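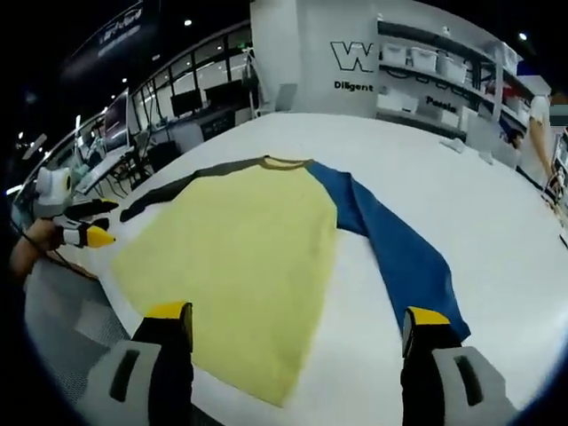
Raglan shirt, yellow-green body, olive-brown neckband, one charcoal sleeve and one blue

From: Impi Pitkänen
To: Plunbridge Sewing List
Subject: Re: Raglan pattern, sleeves and flared hem

Replying to the questions from earlier in June. I've put the older message in below and answered it in pieces.

> I have cut out the Trullis raglan twice now and I am stuck both times at the same
> place. The sleeves go on fine but when I lay the shirt flat there is a fold
> near the underarm that won't press out. Is that my sewing or the pattern?

Could be either one, but I would look at how you are laying it down before you rip anything out. A raglan sleeve is set on a slant from the neck to the underarm, and if you pull the sleeve down closer to the body than it was drafted to hang, the extra cloth has to go somewhere. It goes to the armpit. The blue sleeve in the picture is creased there. Lift the sleeve by the cuff, swing it out until the fold lets go, and set it down again. If the fold is still there with the sleeve straight out, check that the front and back underarm seams meet. Mine were off by a quarter inch on the first one I made and I had to redo both sides.

> Also, how wide is the hem supposed to be? Mine sticks out to a point at
> the side and I thought I had cut it wrong.

The Trullis body is narrow at the shoulders and gets a lot wider going down, so a corner at the bottom is to be expected when it's flat. On a person it hangs in a soft fold. If you don't like the point, round it off with a plate before you hem, and take the same amount off front and back. I wouldn't take more than an inch. The instruction sheet has you turn the hem up twice, but on a curve I turn it once and use a twin needle.

> What are people using for the neckband? I tried the same jersey as the
> body and it went wavy.

Use something with better recovery than the body fabric. I've been buying rib from Heinonen, who list it by color number. The olive brown is 136 and the closest thing they have to charcoal is 1,907. The pattern says to cut the band at 85 percent of the neck opening. I go a little shorter than that. Quarter the band and the neckline, pin at the four marks, and stretch only the band as you sew. Steam it afterward and leave it alone until it cools.

> Last thing, do the two sleeves have to match? I only have enough of any
> one color for a single sleeve.

No. That is a good use for short pieces. One sleeve takes less cloth than you'd think if you lay the pattern with the cuff end toward the selvage. Do check the stretch on both pieces first. Fold each one over, pull four inches of it along a ruler, and see how far it goes. If one stretches an inch more than the other, the shirt will twist toward the tighter side when you wear it. Wash both pieces before cutting too, particularly if one of them is a dark color.

Two other notes while I'm writing.

The Rustico thread order closes at the end of the month. We need some 30 cones to get the wholesale price and we are still short. Send me your color and the number of cones, off the list please, so everyone doesn't get the mail.

If you store a raglan folded, fold the sleeves across the back along the seam line and then fold the body up from the hem. Folding it in half down the front leaves a line through the neckband that is hard to get out of rib.

Impi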